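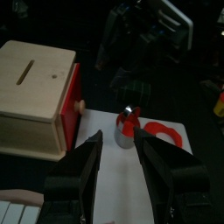
The Robot That Wouldn't Let Go

A robot hand has one big job, and it comes in two halves. Half one: grab the thing. Half two: let go of the thing. You would think half two was the easy half. The engineers at Harkero thought so too.

Their robot is called Voyle. It has one arm, two black fingers and a small camera near its wrist, so it gets a very good view of whatever it is about to pick up. It practices on a white sheet with small things on it, like a little cup with a red top. Pick up the cup, move it, put it down, go back for another try. Voyle had done this 1,000 times without much fuss.

Then one day in April, at the Ellbridge workshop, it picked up a cup and kept it.

The arm moved to the right spot. It went down. It waited politely. Then it went back up, with the cup still in its fingers, and reported that the job was finished. Next it set off to pick up the cup, which was hard to find, as Voyle was holding it.

So what went wrong?

How does a robot know its fingers are open?

You know where your fingers are, even with your eyes shut. A robot needs a sensor to tell it. Voyle's sensor is a tiny part inside the hand that measures how far apart the fingers are and sends a number to the computer. A wire carries the number up the arm.

That wire bends every time the arm bends. Bend a paper clip back and forth and you will find out what happens to metal that gets bent a lot. The wire had cracked inside its plastic coat, where it didn't show. The computer stopped getting new numbers, so it went on using the last one it had, and the last one said "open." Why would it open fingers that were open already?

Was it dangerous?

Not with a small cup. But a robot that is wrong about its own hand could pinch somebody, or drop something heavy on a foot. A bigger robot squeezes much harder, and it has no idea what an "ouch" is.

That is why there is a big red stop button on the bench. Someone pressed it, the arm froze, and the cup was taken back by a human using the old-fashioned method.

How was it fixed?

The new wire has a looser loop, so it bends more gently. It gets swapped after every 2,000 pickups, cracked or not. The computer has a new rule as well: if the number from the hand doesn't change when the fingers are told to move, stop and call a person.

Voyle now stops and calls a person fairly often. Sometimes it even has a reason.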